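The big room at Pokolier, a few pictures

People keep asking me what the room is like now, and I keep starting an email and giving up halfway through because it's a hard place to put into words. So I've made a page of it! There isn't a lot of order to what follows. I started with the floor and then went wherever my head went.

If you never came to the old place on Malabanan Street, you need to know how dark it was. Low ceiling, brown carpet tiles, one window that looked onto a fence. We loved it, but you could lose a screwdriver in there at noon. The new room is 112 square metres on the ground level, the ceiling is white, the walls are white, and with all the lights on it's like standing inside a fridge. I mean that as a compliment. My first week I wore a cap indoors.

The floor is my favourite part. It's a smooth grey one, the sort that shows every footprint and every dropped crumb, and you can roll practically anything across it with one finger. At Malabanan Street you had to lift the back wheels of the trolley over the ridge where the carpet met the lino, and I still catch myself doing the little hop with my foot. The drawback is noise. Drop a spanner and they hear it in Codlow. I've been looking at rubber mats but the colours are horrible, and I'd rather put up with the clanging for a while than cover up a floor I like this much.

Then there's the mezzanine. It runs overhead with a black metal railing along the edge, and it curves, so no shelf built on a right angle is ever going to sit nicely under it. I've measured it three times and got a different answer each time (I suspect my tape). For now I've let it be a balcony. You can lean on the railing with a cup of tea and look at everything you haven't tidied yet.

Speaking of tidying – I had such a good system planned. Every box was going to be labelled on two sides with what was in it and where it was going, and for the first morning that's exactly what happened. By the afternoon I was writing things like MISC CABLES + KETTLE? and after that I stopped labelling altogether. I found the kettle in December, if you were wondering, in with the Christmas lights. Next time I'd do the following, and you're welcome to copy me:

Pack the things you'll want on the first day last, and keep them by the door.
Put extension cords in a box of their own and write CORDS on it in letters you can read from across the room.
Don't mix drinks and anything electrical in one box, even if it fits beautifully.
Take a chair with you on the first trip.

Power is the thing I underestimated. Plenty of outlets, all of them on the walls, and we like to work in the middle. So there's usually a cord going somewhere it shouldn't. Flemum Electrical quoted us $300 for a drop from the ceiling and I thought that was fair, but I haven't decided where I want it. Wherever I put it, the tables will end up somewhere else within a month. I know us.

The tables are a mix. The round ones have turned out to be the favourites, even though I grumbled about them at first because you can't push them together. People gather at a round table in a way they don't at a long one, and nobody gets stuck on the end. The straight ones are better for anything with parts that roll. I'd happily have one more of each if there's a neighbour clearing out a garage.

And we have a sofa, which is pure luxury! It's a light beige thing and I worry about it every time somebody walks past with a coffee. I did look into covers, then remembered how the last cover went (grey, stretchy, looked like a seal), so it can take its chances.

I haven't painted anything and I haven't hung anything up. I'd like to live with the white for a bit first. My favourite time in there is early, before the kettle's been on, when the lights are doing that faint hum and the floor still has its shine. Anyway, pictures.

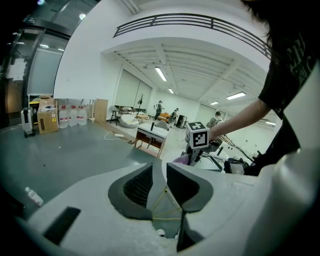 The railing up top, and the corner where boxes and luggage seem to gather. Three big jugs with the red caps by the wall. 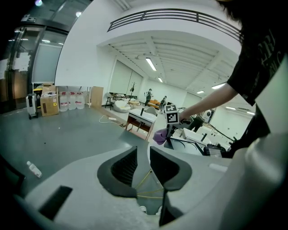 Glass doors, papers taped up, all the ceiling lights going. You get a decent look at the floor too.

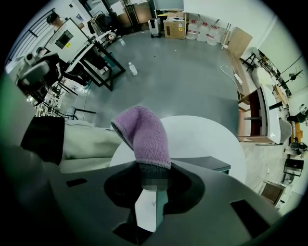 One of the round tables I grumbled about, with a water bottle out on the floor past it and the big white cabinet further back. 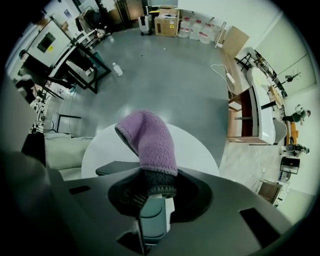 The sofa! Also the power strip and its thin white cable, wandering over the grey as usual.

Page last changed: 2 October 2025

I'll add more when I've sorted the upstairs, which could be a while. If you're coming by, park on the Codlow side and walk around, as the lane at the back of Pokolier gets blocked by delivery vans most mornings. Come in and say hello, and if you have views on rubber mats in a colour other than orange, I'd love to hear them.

Older pages: Malabanan Street, the last week / What was in the shed / Shelves, attempts 1 and 2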